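Sorting arm build: progress report to the Julden small grants fund
Period covered: through the end of June

Thank you again for your patience with us, and for the kind note that came with the second payment (it is pinned up over the workbench). We meant to write sooner, but the build kept giving us one more thing to finish first, and I'd much prefer to send you news than promises.

The Skurus arm now runs from our own control code, which we have been calling Celar. In the spring we were still moving it by hand from the teach screen, so this feels like a big step! Our shop at Zürcher Yard is open to members in the evenings, and most of the work has happened between supper and closing time, with a fair amount of tea.

Before we let the arm loose on real parts we built the whole cell in simulation, tape lines and all. That cost us 2 extra weeks and I would do it again. We logged 1424 simulated picks, and the worst of our mistakes (the arm swinging low over the bins, mostly) were made where they couldn't break anything.

Spending is close to plan. We have $300 left in the parts line and would like to keep it for spare gripper fingers, if you agree. The bench lumber came in a little under, and the angled mount came in a little over, so those two about cancel out.
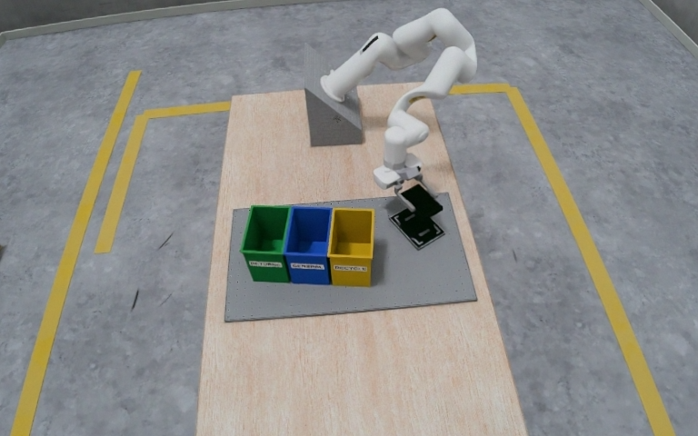 Report and simulation render by the Celar build group, Zürcher Yard shared workshop

The layout has settled at three bins, green, blue and yellow, in a tight row on the gray board, with the square pad off to their right. We had a longer row at first, but the reach got awkward. Flat dark pieces like the one in the gripper are still our hardest case, and we want to spend the coming month on those.

Next we'll move 8 test parts over to the real bench and compare the results with the simulated ones. You'd be very welcome to drop in any evening after six and watch.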